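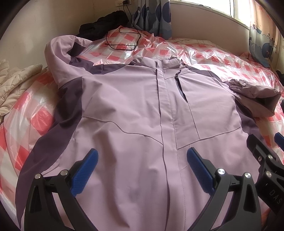 Photo: Marcelino Palacios / Kisora Neighborhood News

Coat swap moves to the old Flisis building, and yes, they want your winter stuff now

30 May 2019

I know, I know. It's warm out, the pool opens soon, and here I am writing about jackets. But the Kisora coat swap has a new home this year, and the people running it would like your outgrown and unloved outerwear before everybody leaves town for the summer.

The swap used to live in the hallway at Clesard Elementary, where you had to squeeze past the trophy case to get at the kids' sizes. It's now going into the ground floor of the old Flisis building on Kaufmann Street (the one with the green awning, next to the shoe repair). The rent is covered through next winter, and there's a real back room for sorting, with a door that closes and everything!

I stopped by while things were getting checked over and ended up staying most of the afternoon. If you've never looked at a secondhand jacket the way these folks do, it's kind of an education. They open it out flat and go over the lining side, the collar, the seams and then the pockets, zippers included. I got very attached to a light mauve one with a stand-up collar and a slanted zip pocket on the chest. It's big, too, the kind you could get a thick sweater under. My sister has been hunting for that color forever and I had to remind myself that I was there to work.

Last season the swap handed out 170 coats, and the waiting list for larger adult sizes was still open when it shut down in the spring. That's the gap they're hoping to fill first. Kids' coats come in by the bagful, but grown-ups hang on to theirs until the elbows go, and then there's not much anybody can do with them. So if you've got a roomy adult jacket you skipped all winter, that's the one to bring.

What they'll take: jackets, parkas, raincoats, snow pants and fleece. Clean, please, and check the pockets before you drop anything off. A missing button is fine and so is a zipper pull that's gone. A zipper that has split at the bottom is a maybe, so ask at the door. They can't take boots or gloves yet, though I heard some talk of a glove bin once the shelves are up.

Drop-off is open eight to noon on weekdays, through the side entrance. Knock hard, the radio's usually on. You can leave up to six pieces at a time without calling ahead, and if you have more than that, leave a note in the mailbox with your phone number and they'll set up a time. It all goes on hold for two weeks in July while the floor gets redone, so don't leave bags on the step then. They'll get rained on.

The swap itself opens in the fall, same deal as always: bring a coat and take a coat, or just take one if that's where you are this year. No forms to fill out. I'll post the opening date when I have it.

I've got two jackets by my own front door ready to go, plus a raincoat my husband swears he still wears. We're in talks about the raincoat.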